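Preseason conditioning notes, week one

Wed 27 June

Training at Prelham resumed on Monday. The squad is carrying over the 4-3-3 from last season, so the first block is running work, with tactics held back until July. These notes cover the running.

Test protocol

Each player runs a 3,000 meter time trial on the track, then rests two days before the interval session. The trial sets the pace for everything that follows. Last year we used a shuttle test and the results were hard to turn into training speeds. A flat run gives a number in meters per second that can be used directly.

Interval session

The work is 400 meter repeats at trial pace plus five percent, with 90 seconds of standing rest. Midfielders do eight. Center backs and keepers do six. Anyone who drops more than three seconds off target on two repeats in a row stops for the day.

Ball work

Passing squares come after the intervals, on tired legs, two touches maximum. I would prefer a smaller square than the one we used at Fullbridge in the spring. The ball spent too long in the air and the receiving player had time to set himself, so the drill trained very little. 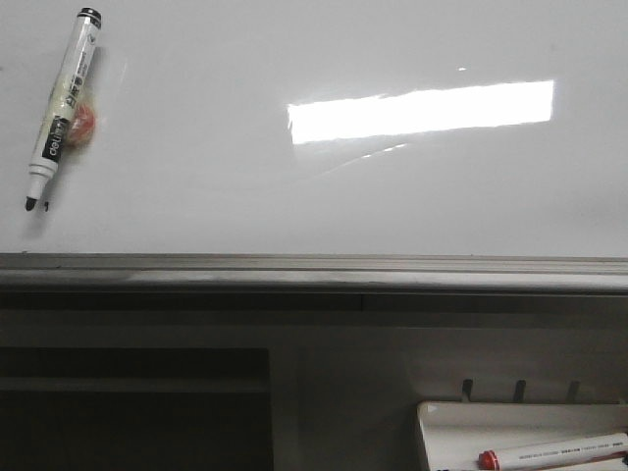
Friendlies

Three are confirmed for July. Fetinitz at home comes first, then Fullbridge away, then Schwaiger on their artificial pitch. Minutes will be capped at 45 per player in the first match and 60 in the second. The Schwaiger match has no cap, but players coming back from ankle or knee trouble will sit it out. Repeat time trial the week after, same track, same start time.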